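Printed table mat or bare top? Heat marks, grease, and the marbled finish question

Home & Surfaces > Tables and Worktops
Page 1 of 1

koldale_k
We have a large table with a white marbled top in the living room, and the printed landscape on it is starting to get on my nerves. The print itself is fine. My concern is wear. The table gets used for breakfast, mail, kids' stuff and packing small gifts, and I would like to know what other people with printed tops do. Options as I see them:

1. Leave it bare and wipe daily.
2. Clear soft cover, 2 mm.
3. Clear soft cover, 3 mm.

Current state after dark, nothing arranged:

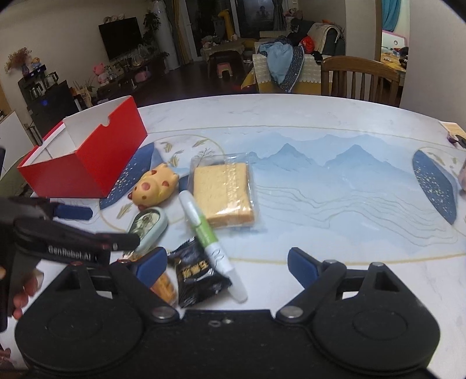
Tabletop with red box, squishy toy and wrapped bread, July.

The crescent panel on the left and the matching one on the right are the parts I care about. Dark blue with gold flecks shows every smear. The pale mountain section hides almost everything.

Wallner
Option 3. Two millimeters curls at the corners after a summer, and then crumbs collect under the curl. The thicker sheet stays down under its own weight. Measure the top twice and order it slightly undersized.

lallow_home
Disagree. A cover traps moisture. I had one on a printed top for almost 25 months and there was a cloudy patch where a glass usually stood. Bare top, damp microfiber cloth, dry cloth after. It takes a minute.

Wallner
Was yours smooth on the underside? The textured ones let air through. Smooth ones stick and go cloudy.

lallow_home
Smooth. Fair point, but I'm not spending money to repeat the test.

Verena Schnyder
Two separate issues here. Moisture is one. The other is what sits on the table. I would move the squishy toy before I worried about covers. Some soft toys contain plasticizers that migrate into printed or lacquered surfaces if left in one place for weeks. Yours is lying partly across the dark blue crescent, so any mark would be on the panel you want to protect. Put it on a saucer or back in a box.

koldale_k
Noted. It moves around a lot, but it does spend nights there. The red box is free, so it can go in that.

wernness
Check the white and green thing by the bread too. If that's a marker, a leaky cap will do more damage than a toy. Alcohol ink on a printed top is very hard to remove without taking some of the print with it.

koldale_k
It has two ends, so two caps to check. Will do.

lallow_home
The bread is harmless as long as it stays in the wrapper. Butter is what dulled mine. Use a plate.

Wallner
Back to the cover. If you go bare, at least test your cleaner on the underside or near an edge. I ruined a strip on the old table with a degreaser that was rated for kitchens.

Verena Schnyder
Agree with Wallner on testing. I don't agree that a cover is needed at all for light use. Check whether the gold outline can be felt with a fingernail. If it can, the print may be on the surface and a cover makes sense. If it can't, there is probably a clear coat over it and daily wiping is enough.

koldale_k
Checked. I can't feel the outline or the contour lines. Both dark panels are smooth too.

Verena Schnyder
Then I would leave it bare.

Wallner
I would still cover it. A clear coat scratches, and on dark blue you will see each scratch when the lamp is on. A sheet can be replaced. Mine was 300 for the table and far less for the cover.

wernness
Compromise: cut a piece of the 3 mm for the end where you eat and leave the rest open. Lift it once a week and dry both sides.

koldale_k
Going with that. I'll order textured, cut it to end short of the mountain peaks, and report back if it goes cloudy.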